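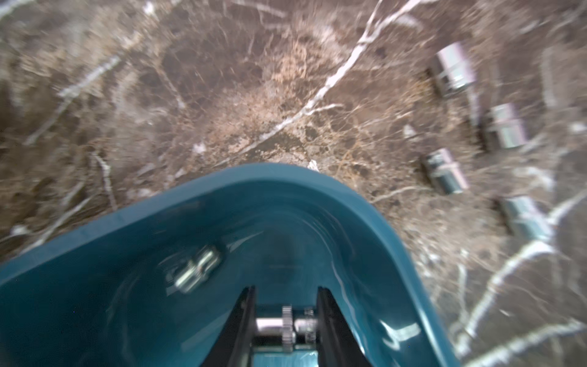
So Bavport is selling earbuds that will "end the language barrier." They're called Faltden, you wear one, the other person wears one, and you both talk away in your own language. I've read the whole product page now and I have questions. Thread.

April 7, 2022

First, the number on the box: "up to 108 languages." Those two little words at the front are doing a lot of work. Up to 108 if you count every regional flavor of English and Spanish as its own language, and they do. I scrolled the list.

Also, being on the list doesn't mean both directions work. Open the support page and you'll find a separate table with checkmarks for "listen" and "speak." Plenty of rows have one checkmark. So the earbud can hear it and can't say it, or the other way around.

The demo video. Two people at a cafe, ordering coffee, asking for the train station. Nobody interrupts. There's no music. They take turns like kids in a school play. When did you last have a conversation like that?

Then there's the delay. You finish your sentence, you wait, the other person hears it. In the video the wait is edited out. You can tell by the coffee cups, which jump around between cuts.

I tried a pair at the store in Dulen. They had a stand and a very patient salesperson who spoke Portuguese. I speak bad Portuguese, so I could check what came out.

Short sentences were fine. "Where is the bathroom" was fine, and so was "How much is this." My phone has done those for free for years.

Then I told a story, a normal one, about my neighbor's dog getting into the wrong car. The delay went to 8 seconds on one sentence. By the time the salesperson laughed I had moved on to a different part and thought I'd said something wrong.

It also turned the dog into the driver. Which is a better story, to be fair.

Three of us were standing there by then and it had no idea who was talking. It took a guy asking about the price, translated him, and put it in my mouth. The salesperson answered me. I hadn't said anything.

I asked what happens in a noisy place. I was told that the store was a noisy place. It was a store with carpet. 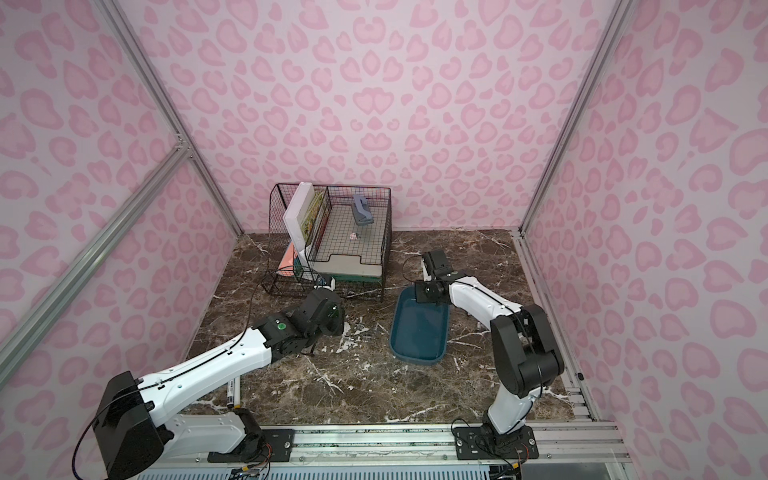

Books in a wire basket on the marble table.

OK, back. Somebody asked about offline mode. There is one! It covers eight languages. You download each one as a separate pack, and you have to do that before the trip, on wifi.

Think about where you'd want this thing. A village, a mountain bus, a pharmacy at night with one bar of signal. Those are the places where you get the offline version, and I can't find a single demo of the offline version.

About the pharmacy. The fine print says not to use Faltden for medical, legal or "safety related" conversations. The ad has a man at a doctor's office. Same company, same website, two clicks apart.

A reply says I'm being unfair and it will get better. Sure, it might. Last August they promised the update that would tell speakers apart, and the page still says "coming soon." I'd like to buy the thing after the update, at the price of a thing that has the update.

Another reply says the Lü app does the same job with the phone on the table between you. I've used it. It makes the same kind of mistakes, but you can see the text, so when it says something crazy you both catch it. With an earbud you have no clue what was said on your behalf.

That's my biggest gripe, really. A screen lets you point and go "no, no, not that." A voice in someone else's ear sounds sure of itself every time.

And the audio goes to Bavport's servers unless you're in offline mode. The other person in your conversation didn't agree to any terms. They got handed an earbud by a stranger. I asked how long the recordings are kept and was told to check the privacy page, which says "as long as needed."

If you own a pair and have used them somewhere other than a store, tell me how it went. Longer conversations especially. I'd love to hear from anyone who got through a dinner with them. Please don't send me the cafe video again.

Edit for the people asking: no, I didn't buy them. I bought a phrasebook.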